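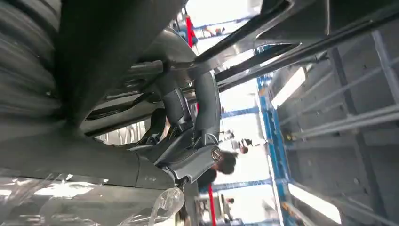 Progress report: evaluation of the Camero gripper kit
Prepared for: Operations, Hestorby site
Prepared by: Theda Reuter
Reporting month: December

Status

The kit from Minhas is installed on one arm and has been in daily use since the second week of the trial. Of the planned test program, the handling of bagged and film-wrapped goods is complete. Mixed carton handling is under way. The endurance run has not started.

Installation

Fitting the gripper took one shift, including the flange adapter. The wrist camera needed a second session, as the supplied bracket left one finger out of view when fully open. Minhas sent a replacement bracket at no charge. Calibration now takes 19 minutes and can be done by one operator. The manual still describes the old bracket and should not be used for this step.

Results to date

The arm has made 388 logged picks on wrapped goods. Most failures came from slack plastic film: the fingers closed on the film and the item slid out during the lift. Lowering the closing speed to 70 percent of the default reduced this, at the cost of a longer cycle. We have kept the lower setting for all film-wrapped items and the default for cartons.

The jointed fingers adapt well to soft and uneven shapes. They do less well on thin, flat items, where the tips tend to ride up over the edge. Minhas offers a flat tip set as an option. It was not part of our order, and we have asked for a loan set before deciding.

Clear film also affects the camera. Reflections from the ceiling lights are sometimes read as an edge, and the grasp point shifts toward them. Changing the exposure helped in the afternoon but not in the evening, when the hall runs on artificial light only. This item remains open.

Software

The Trastora connector passes pick orders to the arm correctly. Error codes come back as plain numbers without text, so operators have to look them up – a printed list is at the station for now. A corrected version is promised with the next release.

Next period

Finish the carton tests. Start the endurance run of 3,000 cycles and inspect the finger joints and fasteners at the halfway point. Repeat the evening exposure test with a diffuser fitted.

Decision needed

The rental term for the kit ends before the endurance run can be finished. Please approve a one-month extension on the existing terms.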